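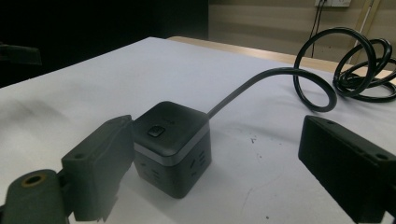 Jikik fingers either side of the power cube, cable coiled off to the right.

Jikik two-finger gripper kit, quick review. Paid 275, had it since October. Setup was easy, cables labeled, manual so-so. Grips boxy stuff fine, the cube included, once you get teh angle right. Thick cords still a pain, they drag. Did 2000 cycles before one finger needed retightening. Support answered same day. Wish it came with softer pads, the Vukitz set is 60 extra. Would buy again, maybe on sale. 4/5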